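Search notebook entries Go

August, workshop log
by Iker Rivas

Handheld gripper no. 9, marker mount and cable

Pulled no. 9 off the shelf at 10.15 after Emiliano Collado wrote that its track had been jumping since the Toledo trip. Log 519 shows it clearly: position is fine for a while, then the pose flips and comes back. Jaw opening reads normally the whole time, so I left the jaws alone and went for the cube mount.

One of the screws under the cube was turning freely. Took the cube off, cleaned the old threadlocker out, refitted with new screws from the Senstead box. Wiped the marker faces with a dry cloth only. Last year's alcohol wipes took the edge off the black on no. 4.

Checked the cable while I was in there. No damage to the jacket, but the plug had play in it. Swapped it for the spare and left more slack below the grip.

Afternoon check outside on the metal table, under cloud. Same soft set as before: the green vegetable, carrot, the pink one, the teal one, white bin behind.
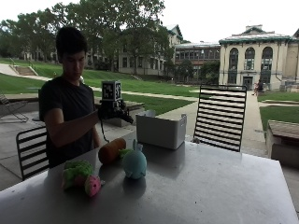

Settings after refit

- Cube offset re-measured and saved in the Climurgate config as kendo_9b. The old file is still there, please don't load it.
- Logging at 100 Hz, unchanged.
- Exposure on the fixed camera locked by hand. Auto kept hunting off the tabletop.
- Zero the jaws closed, then open, before the first pick.

Still to do

Run 400 picks on the new offset and compare with log 519. Emiliano has the script on the Kendo machine. Order more M3 screws, the short ones. If the pose flips again, look at the mount plate for a crack near the rear hole before touching the config.

2 comments · 0 shares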